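Caderno da oficina, 8 de agosto de 2021
Índigo, terceira tentativa com a cuba de fermentação

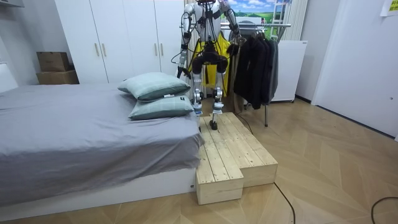
A cuba acordou! Cheguei hoje de manhã, levantei a tampa e lá estava a flor, aquela espuma azul-acobreada que em fevereiro esperei semanas para ver e nunca apareceu. O cheiro continua horrível (feno velho com qualquer coisa de estábulo), mas o Bernd diz que o cheiro bom é sinal de cuba morta, e eu já deixei de discutir com ele. O líquido por baixo da película está verde-amarelado, limpo, sem borra a subir. Mergulhei logo uma tira de algodão, saiu verde e virou azul no ar enquanto eu procurava a caneta. O que quero mesmo é chegar ao tom dos casacos escuros pendurados ao lado da cama, ou pelo menos perto, e com uma tira só isso não se adivinha: a primeira imersão dá sempre um azulinho de camisa de bebé. Vai ser preciso insistir.

Receita, para não me perder outra vez. Pigmento do pacote Povurholm, o moído fino, porque o Stelmont deixou grumos da última vez e passei uma tarde inteira com o almofariz. Farelo de trigo, garança em pó, cinza peneirada. A água desta vez é da chuva, e desconfio que metade da diferença vem daí. O pH anda onde deve, medi com as fitas e depois com o aparelho, e não batem certo um com o outro, como de costume. Fico com o aparelho.

Amostras: 3 tiras de algodão, 4 de linho, todas fervidas ontem com carbonato. O linho Hirari bebe a cor mais devagar mas fica mais uniforme, adoro-o. O algodão Teuber apanhou manchas na dobra, culpa minha, pus as pinças no sítio errado. Cada imersão de poucos minutos, depois arejar bem antes de voltar a entrar. Não espremer dentro da cuba!! (Estou a escrever isto para mim, que o fiz ontem e enchi tudo de bolhas.)

Telefonei ao Gerd Schwerdtfeger por causa da lã. Ele acha que a cuba está alcalina demais para fio fino e que devíamos fazer outra, pequena, só para isso. Concordo, mas não esta semana. O balde bom está ocupado e o outro tem uma fissura no fundo que o Bernd jura que colou.

À tarde a película tinha ficado mais fina e o verde puxava um bocadinho para o azul, portanto a cuba estava cansada. Juntei uma mão de farelo, mexi devagar, em círculo, sem bater na superfície, e tapei com a manta dobrada.

Por fazer:
Lavar as tiras com sabão neutro e um pouco de vinagre na última água.
Cortar uma ponta de cada uma e deixar na janela para o teste de luz.
Encomendar garança, o frasco está no fim.
Perguntar ao Bernd onde pôs a tampa grande.

Amanhã não se tinge, a cuba descansa. Se alguém passar por cá, pode espreitar, mas por favor volte a pôr a manta.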